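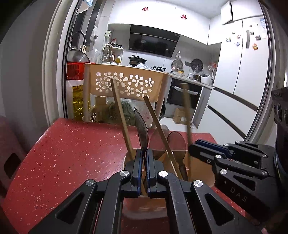
Josefina Leiva wrote back that in her house the spoons have always lived in a drawer, and that a pot full of handles beside the cooker only collects grease. Why should she change this after so many years? I want to begin with her objection, for it is a fair one and I was asked the same at Lernelton in November.

(Wait a little. Let people look.)

Good evening, and thank you to the Pimholm Home Circle for the invitation. My name is Amancay Alarcón. My subject is small: where we keep the things we stir with. I will speak for 21 minutes and then we have tea.

1. The holder

On the screen you have a round beige holder on a red counter with white flecks. There are spoons in it, long sticks and a spatula with a tall handle. I like that it is not full. When I visit kitchens, the holder is very often so tight that you pull one spoon and three others come with it.

Say: at home tonight, please try to take out one spoon with one hand. If the holder moves, it is too light or too full.

Answer to Josefina: she is right about the grease. A holder that stands next to the gas must be washed every week, inside also. Mine stands two steps from the cooker and I wash it on Saturdays. If you don't want to do this, keep the drawer. I will not be offended.

2. Bowl up or handle up

People become quite angry on this point. Sanne Goossens puts her spoons with the bowl up, and her sister does the opposite and says that it is cleaner. I am with Sanne. With the bowl up you see what you take. The dark brown spoon in the picture has its bowl up, and it would be easy to find.

But: a wet spoon put in like this sends its water down the handle to the bottom. Dry it first. Wood especially. I lost a good spatula in this way, it went black at the foot.

(Show my spatula. It is in the blue bag. Pass it round and ask for it back.)

3. What stays out and what goes away

My rule is that a tool used every day may stay out. Others go in the drawer or on a shelf. Look at the back of the same kitchen: small spice jars and a bottle of oil are together on a wall shelf, and the wok is under the hood. I find this sensible – a person who cooks can reach from one to the other without opening a door.

The cart with the daisy shapes is a thing I would like for myself. There are leafy vegetables under it. In my own kitchen the greens lie on a chair, and my husband sits on them.

(If they laugh, go on slowly. If not, go on directly.)

4. Mixed materials

Wood and plastic can share a holder. I was asked in Drarnell if this is unhygienic and I don't think so, if both are dry. Plastic spoons I check for rough edges. Wooden sticks I check for cracks, and a cracked one goes to the garden for the beans.

Questions. Vernon Bergeron has the microphone. Repeat each question before the answer, the people at the back don't hear.

Leaflets are on the table by the door, 200 copies. Ask them to take one per family. Brenda Gallardo has the key and we must leave the hall clean.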